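Forums > Building & Finishes > Concrete and Screeds > Mottled topping, seal or grind?

guniddale_863
The utility room floor at the Zotcombe unit was skimmed in January with a cement topping. Color is uneven: pale gray to off-white with darker speckled areas. There are fine wavy lines too, and I can't tell if they are cracks or trowel ridges. I want a clear penetrating sealer on it. Does it need grinding first?

Bottles are for scale.

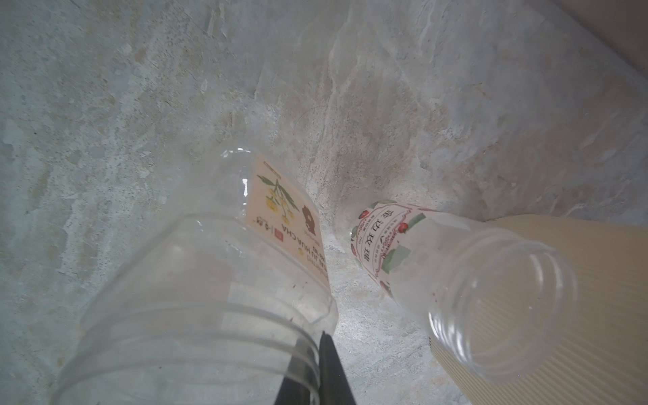 Topping near the edge strip, two clear bottles for scale.

kkanaujia
Bottles are poor scale. Use a steel rule. That said, the lighter areas read as laitance to me. Scratch test with a nail: if it powders, grind. Go over it with 2 passes at low grit, vacuum, then seal.

Vellent
Disagree. Uneven color alone is not laitance. Different trowel pressure and drying rate will give the same patches. Grinding a thin skim can take you through to the base. How thick is it?

guniddale_863
Can't say, the fitter left no record. Area is small.

Vellent
Then drill a test hole in a corner before anyone brings a grinder in. Also put a few drops of water on the light and dark areas and time the absorption. If they differ a lot, the sealer will dry blotchy.

kkanaujia
Fair on thickness. I would still do the nail test first. It takes a minute.

bajpai_1733
Is the label osmanthus tea? I read GUI HUA CHA.

guniddale_863
Yes. Nail test Monday, then the water drops.

Contact us | Copyright Zotcombe Trade Forums | Kuldeep Kanaujia, moderator | Back to top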